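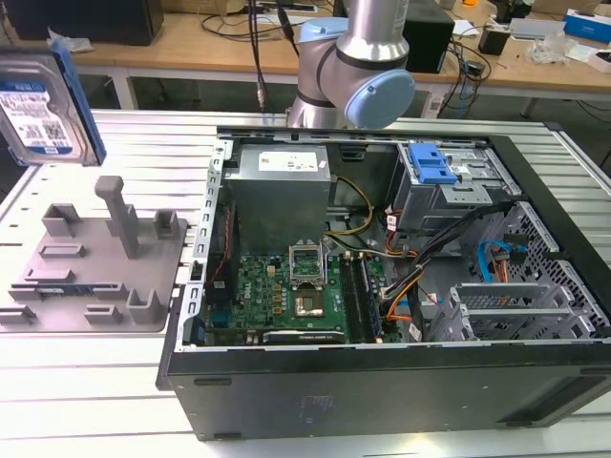 Bench technician, desktop refurbishing (part-time)

Lolto takes in used office desktops, strips and tests them, and sells the working ones to schools and small businesses. Last year 3,394 towers came through the shop. We need one more person at the bench, starting in September.

The work:
Opening cases, pulling and testing memory and drives
Checking CPU sockets for bent pins before a processor goes back in
Testing power supplies and replacing bad ones
Rerouting power and data cables so the side panel closes flat
Cleaning out dust, logging each machine in our stock system

Most of what we handle is Dell, with a few other makes mixed in. You should be able to take a tower down to the bare board and put it back together without a guide. Certificates are fine but not required - we will give you a machine to work on at the interview.

Hours are 29 a week, starting at 8 a.m. You will be on your feet for much of the shift and will lift full towers. Training is with Rajkumari Pal, who runs the bench, and lasts some 200 hours.

To apply, send a resume and a few lines about a computer you have repaired to Joaquim Cordeiro at the Lolto front office. Please quote job number 541. No agencies.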